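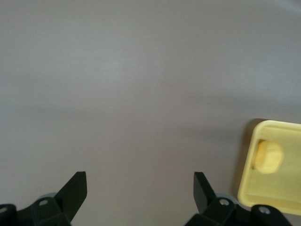
Godfrey Urio는 지난 12월에 보낸 메일에서, 손목 카메라만 사용하면 그리퍼가 물체 바로 위에 있을 때 정책이 물체를 잃어버리지 않느냐고 물었습니다. 그는 외부 카메라 없이 얻은 성공률은 믿기 어렵다고도 썼습니다. 이 질문을 받고 저희는 Sillo 손목 카메라 모듈의 제품 페이지를 다시 쓰기로 했습니다.

2025년 6월 8일
글: Clolletti 응용연구팀

Sillo는 평행 그리퍼의 손목에 고정하는 소형 카메라 모듈입니다. 모방학습 데이터를 수집할 때와 학습된 정책을 실행할 때 같은 모듈을 그대로 사용합니다. 두 손가락의 끝이 항상 화면 아래쪽에 들어오도록 각도를 정했습니다. 손가락 끝이 보이면 정책은 그리퍼와 물체 사이의 상대 위치를 영상에서 직접 배울 수 있고, 카메라와 로봇 사이의 외부 보정값을 입력으로 요구하지 않습니다.

연구 방법

실험 과제는 얕은 노란색 트레이 안에 있는 작은 노란색 물체를 집어서 트레이 밖의 탁자 위에 내려놓는 것입니다. 물체와 트레이의 색이 비슷하기 때문에 색만으로 구분하는 방법은 이 과제에서 잘 동작하지 않습니다. 물체가 트레이의 벽에 가까이 있는 경우도 일부러 포함했습니다. 이 경우에는 손가락 하나가 벽과 물체 사이의 좁은 공간으로 들어가야 합니다.

시연은 원격 조작으로 425회 수집했습니다. 조작자는 손목 영상만 보고 조작했습니다. 처음에는 조작자에게 외부 영상도 보여 주었으나, 그렇게 모은 시연에는 손목 영상에 물체가 없는데도 정확한 방향으로 움직이는 동작이 많이 들어 있었습니다. 정책은 그 이유를 볼 수 없으므로 이런 시연은 학습에 좋지 않았습니다. 그 데이터는 모두 제외하였고 위의 425회에 포함되지 않습니다.

정책의 학습에는 자사의 Muli 학습 도구를 사용했습니다. 입력은 손목 영상과 그리퍼의 열림 폭이고, 출력은 손목의 상대 이동량입니다.

결과

평가는 100회 시행했습니다. 그중 실패는 7회였습니다. 실패 중 6회는 물체가 트레이 벽에 붙어 있는 배치에서 발생했고, 손가락이 트레이의 테두리에 먼저 닿았습니다. 나머지 한 번은 시작 위치에서 물체가 카메라 시야 밖에 있었고, 정책은 빈 탁자 위에서 움직임을 멈추었습니다. Urio 씨가 걱정하신 상황, 즉 접근하는 중간에 물체를 잃어버리는 실패는 이번 평가에서 기록되지 않았습니다. 다만 과제가 하나이고 트레이도 한 종류이므로, 다른 과제에서도 같다고 주장하지는 않습니다.

시야 밖의 물체를 찾는 동작은 현재 정책에 없습니다. 이 부분은 Dasidus 탐색 모듈과 결합하여 시험하고 있으며, 결과가 정리되면 이 페이지에 추가하겠습니다.

설치할 때 주의할 점

모듈을 고정한 다음에 그리퍼를 완전히 열고 두 손가락 끝이 모두 보이는지 확인하십시오. 한쪽만 보이면 브래킷의 나사를 풀고 각도를 다시 맞추어야 합니다. 광택이 있는 탁자에서는 조명의 반사가 영상에 밝은 얼룩으로 나타날 수 있습니다. 저희 실험에서는 자동 노출을 끄고 수집과 평가에 같은 노출값을 사용했습니다. 데이터 수집 도중에 모듈의 각도를 바꾸면 그 전후의 시연을 섞어서 사용하지 마십시오.

평가 배치표와 실패 시행의 기록은 구매 여부와 관계없이 응용연구팀에 요청하시면 보내 드립니다.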